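6.3 파지 실패 후 복구 절차 (트레이 걸림)

본 절은 Vuris 팔을 Lemma 시뮬레이터에서 사용하는 중에, 그리퍼가 트레이에 걸려 정지한 경우의 복구 방법을 설명합니다. 실제 팔의 복구는 7장을 먼저 읽으십시오. 두 절차는 순서가 비슷하지만 같지 않습니다.

최종 수정: 2018년 12월 29일, Jeptoo Koech

증상

다음 중 하나가 나타나면 본 절의 대상입니다.

- 하강 동작 중에 팔이 멈추고, 콘솔에 오류 88이 표시됩니다.
- 그리퍼에 닫힘 명령을 보냈으나 닫힘 완료 신호가 돌아오지 않습니다.
- 팔은 정지했는데 트레이가 작게 떨리는 것처럼 보입니다. 접촉 계산이 수렴하지 않는 상태입니다.

오류 88은 접촉력 한계 초과를 의미합니다. 충돌 오류와는 다릅니다. 이전 판의 설명서에는 두 오류가 같은 표에 적혀 있어서 혼동이 있었습니다. 이 점을 알려 준 Kane Mahuika 님께 감사드립니다.

주의: 오류 88이 표시된 상태에서 "홈으로 이동"을 누르지 마십시오. 홈 경로는 손목을 먼저 회전시킵니다. 손가락이 트레이 안에 있으면 트레이가 함께 끌려가고, 작업 기록의 초기 위치가 더 이상 맞지 않게 됩니다.

원인

지금까지 확인된 원인은 대부분 트레이의 회전각입니다. 트레이 자세를 무작위로 배치하는 설정에서 트레이가 테이블 방향과 어긋나게 놓이면, 계획기가 예전 각도를 그대로 사용하는 경우가 있습니다. 이때 손가락은 트레이 안쪽 블록의 옆면이 아니라 모서리 쪽으로 내려갑니다.
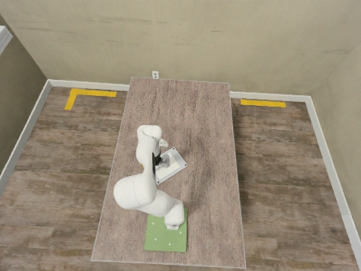 복구를 시작하기 전에 시뮬레이션을 반드시 일시 정지하고, 시점을 팔의 뒤쪽 위로 옮겨 주십시오. 기본 시점에서는 팔꿈치가 트레이를 가리는 일이 많습니다. 시점을 옮긴 후에 그리퍼의 검은 부분이 안쪽의 흰 블록에 대하여 어느 쪽에 있는지 확인합니다. 블록의 왼쪽에 바로 붙어 있으면 아래 절차 A를, 블록의 위에 있으면 절차 B를 따르십시오. 손가락과 트레이가 모두 흰색이므로 경계가 잘 보이지 않을 때에는 표시 메뉴에서 "접촉점"을 켜면 도움이 됩니다.

절차 A: 그리퍼가 블록 옆에 있는 경우

1. 시뮬레이션이 일시 정지 상태인지 다시 확인합니다.
2. 작업 창에서 "자동 재시도"를 끕니다.
3. 속도 배율을 5%로 낮춥니다.
4. 그리퍼 열림 명령을 입력합니다. 아직 실행되지는 않습니다.
5. 일시 정지를 해제합니다. 손가락이 열리는 동안 다른 명령을 보내지 마십시오.
6. 도구 좌표계가 아닌 테이블 좌표계를 선택하고, Z 방향으로만 팔을 올립니다. 손가락 끝이 트레이 테두리보다 충분히 높아질 때까지 계속합니다.
7. "오류 지우기"를 누릅니다.
8. "트레이 자세 다시 읽기"를 실행한 후, 표시된 회전각을 화면의 트레이와 비교합니다.

참고: 6단계에서 도구 좌표계를 사용하면 손목이 기울어진 만큼 옆으로도 움직입니다. Kipchumba Kimaro 님의 시험에서 트레이가 테이블 밖으로 떨어진 것은 이 이유입니다.

절차 B: 그리퍼가 블록 위에 있는 경우

1. 그리퍼를 열지 마십시오. 손가락이 테두리를 밀게 됩니다.
2. 속도 배율을 5%로 낮추고, 테이블 좌표계의 Z 방향으로 올립니다.
3. 손가락이 트레이에서 완전히 나온 것을 확인하고 그리퍼를 엽니다.
4. 절차 A의 7단계와 8단계를 실행합니다.

복구 후 확인

베이스의 위치가 변하지 않았는지 확인합니다. 연두색 받침판에 있는 흰 점 4개를 기준으로 사용합니다. 확인 메뉴의 "기준점 비교"를 누르면 각 점의 차이가 표에 나옵니다. 값이 하나라도 빨간색이면 장면 파일을 다시 불러오십시오. 손으로 고치는 것은 권하지 않습니다.

같은 작업에서 오류 88이 다시 나오면 절차를 반복하지 말고 작업을 종료합니다. 기록 폴더 전체를 압축하여 Vurkholm 지원 창구로 보내 주십시오. 화면 저장만으로는 접촉력의 값을 알 수 없으므로, 기록 파일이 꼭 필요합니다.

경고: 이 작업을 실제 팔로 옮길 계획이 있으면, 자동 재시도를 끈 설정 그대로 내보내십시오. 시뮬레이터에서는 걸린 상태의 재시도가 시간만 낭비하지만, 실제 팔에서는 손가락이 파손되거나 사람이 다칠 수 있습니다. 손으로 트레이를 빼는 일은 비상 정지를 누르고 구동 전원을 차단한 후에만 허용됩니다.

관련 항목: 6.1 파지 계획 설정, 6.4 기준점 비교, 7.2 실제 팔의 비상 정지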